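News from the Mustbridge sorting room

Well, we've had the robot arm on the denim bench since January and I've stopped saying good morning to it (mostly). I used to do 40 crates a week by hand and my wrists knew all about it. Now the arm does the picking up and I do the deciding - resell, repair or rag.
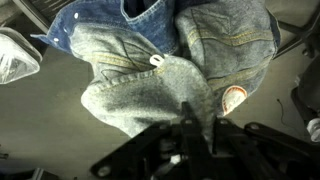
Yulan Ren trained me up on the screen side in two afternoons, and I'm on the repair table every Thursday now, which I love! We did have a wobble over hours, but all 16 of us kept ours. Jackets still need a person to check the pockets, so if you fancy a go, come and find me at tea break.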